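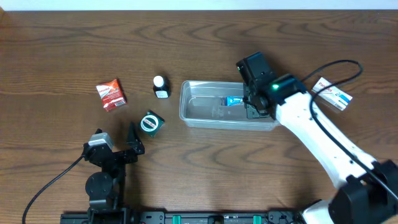

Clear container on a brown wooden tabletop, small blue packet inside.

How to sort out a junk drawer in one evening

Did this Sunday after dinner, wrote it down quick while I still remember. Mine was the big one under the phone shelf. Hadn't been emptied since we moved to Cirnham.

What you need: a trash bag, a damp rag, a few shallow see-through boxes, masking tape, a pen. Measure the drawer first. Inside, not the front — I measured the front and had to take two boxes back.

Step 1. Pull the whole drawer out. Don't pick through it in place. Carry it to a table and tip it.

Step 2. Trash first. Dried up pens, dead batteries (separate bag, they don't go in the regular can), takeout menus, twist ties. I had 29 twist ties. Kept 3.

Step 3. Wipe the drawer. Corners too. Leave it to dry while you do the rest.

Step 4. Piles. Go by what you'd be doing when you want the thing. Mailing something, fixing something, lighting candles, sewing a button. Elvia Mendoza next door does hers by size and finds everything, so suit yourself.

Step 5. Mystery keys. Try them on every lock in the house tonight, not later. Any left over go in an envelope with the month on it. Mine says April. If its still sealed next April, out.

Step 6. One pile per box. Small packets lie flat, one layer, label up. If you have to dig then the box is too full. Spill over goes in the closet or gets given away.

Step 7. Tape on the front edge of each box, write what's in it. Short words. TAPE. STAMPS. FUSES.

Step 8. Boxes back in, the daily stuff nearest you. Leave one empty space for whatever turns up. Something allways does.

If boxes slide when you open the drawer — bit of rubber shelf liner underneath, cut a little short. Rolled up tape works for a week or so then lets go.

Deep drawer? You can stack two high but only put once a year things on the bottom. Birthday candles, spare fuses, the bike pump needle.

Next up, the cabinet over the fridge. Might need a ladder for that one.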